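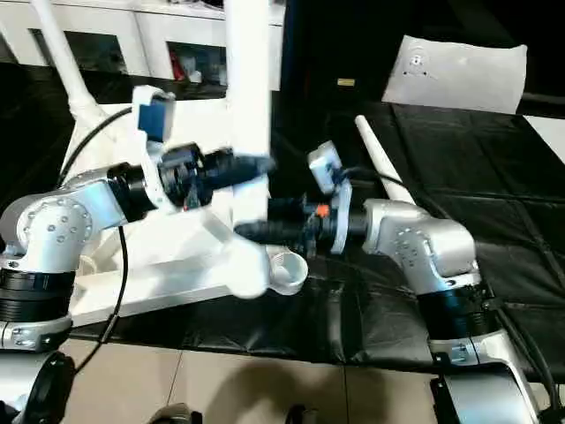
1/ The big white stand
Okay friends, I finally got to sorting out the corner with the tall white pole, and there's a lot going on in there! Broad flat platform on one side, a slim rod leaning off the same way - I've grown fond of it.

2/ The organizer
My favorite part, by a mile. I do love anything with separate bins, and the thin little walls bend into corners and curves, so every compartment has its own shape. White on white on white, very soothing at the end of a long day at Grindholm.
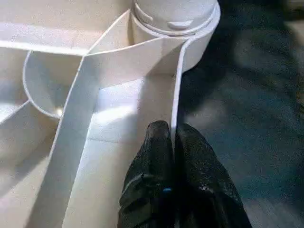 Lidded white container, snug in its round rim

3/ More in July, once I've decided what goes in the curved bin - ideas very welcome!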